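Skip to content

We use cookies to remember your settings and to count page views. Accept all / Manage / Reject

Lodico Household Help > Surfaces and worktops > Timber

Shallow trays on an oiled butcher-block top: sliding, marks, and layout

Posted by grain_direction
Viewed 327 times

I have a butcher-block table top, pale, oiled, bought as a blank from Grallska and cut to length at home. It measures 2000 mm on the long side. It is used for sorting small parts and stationery into shallow trays, and the trays stay out on the surface for days at a time.

There are three points on which I would like advice.

First, the trays move. They are light plastic with a flat underside, and when something is picked out of one with a bit of sideways force, the tray goes with it. By the end of an afternoon none of them is square to the edge of the table. I tried double-sided tape. It held well and then lifted the oil finish in two strips when removed.

Second, there is a faint darker outline where one tray stood through the whole of September. It does not wipe off with a damp cloth. I cannot tell if this is a stain, trapped moisture, or simply the wood around it having changed colour in the light.

Third, I am unsure about tray colour. The present set is all clear, and clear trays on pale timber are hard to see at the rim. I knock them. I would prefer a set where the edges can be picked out without looking directly at them. I would also like to keep a plant on the table if it can be placed so that it does no harm to the finish.

The table must remain a table, so I do not want to rout recesses into it or screw anything down in the middle.

Answers sorted by: most useful

Posted by Jikby_Bench

I will take these in the order given.

Sliding. Do not use tape, putty or any self-adhesive foam on an oiled surface. The adhesive bonds to the cured oil film and the film comes away with it, which is what you have seen. Use a loose non-slip liner of the open-weave type sold for drawers, cut 5 mm smaller than the base of the tray on every side so that it is hidden and does not collect dust. Natural rubber should be avoided on pale timber, as it can leave a brown mark that sands out only with effort. Silicone is safer. Whichever you choose, lift it once a week and let the wood underneath air.

If the trays are very light, the liner alone may not be enough. Friction depends on weight, and an almost empty tray has little of it. A flat steel offcut laid inside the tray under a paper insert will cure this. Something cut from 2 mm sheet is adequate and does not take up useful depth.

The outline. Carry out this check before sanding anything. Put a drop of water inside the outline and another outside it. If both bead, the finish is sound and the difference is most likely in the colour of the wood. Pale timbers shift towards honey with exposure to light, and a covered patch lags behind. The covered area would then be lighter than its surroundings, with the edge showing as a line. Leave it uncovered by a window and it will even out over some weeks. If the drop inside soaks in and the one outside does not, the finish has gone there and the patch needs re-oiling. Rub back with 240 grit along the grain, wipe, apply a thin coat, wait fifteen minutes, wipe off all the surplus, and leave overnight. Lay oily rags out flat outdoors to dry, or soak them in water before disposal. They can self-heat if left in a heap.

Colour. Three strong plain colours are sufficient for most sorting work. On a pale butcher block I would choose black, a saturated blue and yellow, with one reservation about the yellow, given below.

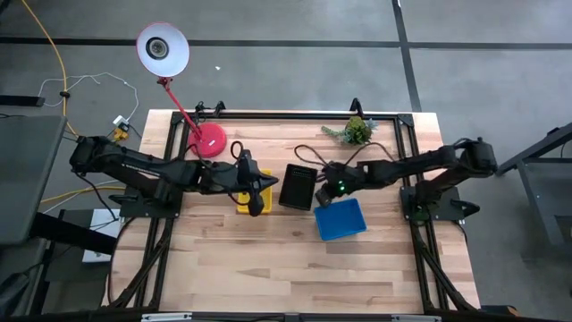
Choosing between the three colours

Black gives the strongest contrast with pale timber and is the one to put nearest the centre, where the hand passes most often. If you can find one with raised dots or ridges on the inside, take it. Flat items such as washers and paper labels are difficult to pick up from a smooth base, and the raised pattern gives a fingernail somewhere to go. The disadvantage is that dark screws disappear in it.

Bright royal blue with a raised rim is the best general colour. Almost nothing in a parts collection is blue, so the contents stand out, and the rim remains visible at a low angle. It will show pale dust.

Yellow is the weakest of the three against honey-coloured wood, in particular under warm lamps. The edge can be lost if anything overhangs the tray. Keep it for items that are large or dark. It is still a considerable improvement on clear.

Layout and the plant

Leave a hand's width between trays. A tray set at a slight angle is no problem in itself, but two trays touching corner to corner will push one another across the table, and you will be chasing both.

Put the plant at the far edge, beyond the reach of your forearm. A small artificial succulent is the simplest choice, as it needs no water and the question of the finish does not arise. If it must be a living plant, use a glazed saucer with cork underneath, and water the plant at the sink. Unglazed terracotta passes moisture and will mark the oil in a short time.

Cables deserve the same attention. Any cable that drags across the surface will polish a dull track into an oiled finish and will tip a light tray sooner or later. Carry them over the work in a loop, or route them round the outside.

Posted by flatpack_and_proud

Just varnish it. Two coats of hard floor varnish and you can tape whatever you like to it. I did mine and it has been fine, although the tape does leave a residue which I take off with white spirit.

Posted by mill_lane_joinery

I agree with most of the first answer and not with the second. Varnish over an oiled top will not key unless the oil is taken right back, and on a top of 2000 mm that is a full day with a sander. Varnish also cannot be repaired in patches. Oil can.

On the sliding, there is another method. Fit a thin batten along the back edge only, fixed from beneath with two screws through slotted holes so that the top can still move with the humidity. The trays are pushed back against it. This gives a straight line to square them to and takes the sideways force in one direction. It does nothing for movement left and right, so you still need the liner.

Check the weight of the top before fixing anything that you might be tempted to lift it by. Battens are not handles.

If the outline is still visible after the water check and a few weeks of light, look at the underside of the tray. Some plastics contain a plasticiser that migrates into oil finishes and softens them. The patch will feel slightly tacky in warm weather. Change the tray before you re-oil, or it will come back.

Comments (4)

grain_direction: Both drops beaded. The covered area is lighter than the rest, so I take it to be light exposure. I have moved the tray and will wait.

teaspoon_drawer: Does the 5 mm margin on the liner matter with very small trays? Mine are narrow and it leaves hardly any liner.

Jikby_Bench: For narrow trays reduce it to 2 mm. The margin is there to keep the edge of the liner out of sight and has no other function.

oldpine: Lindgren used to sell a cork sheet which did this job well on beech. The one I have is part number 1118. I have not seen it in the shop lately.

Related discussions

Removing tape residue from an oiled worktop
Butcher block or solid plank for a sorting table
Grallska table blanks: which face is the top?
How often to re-oil beech in a heated room
Drawer liner has left a brown mark on pale wood
Saucers and mats for plants on timber surfaces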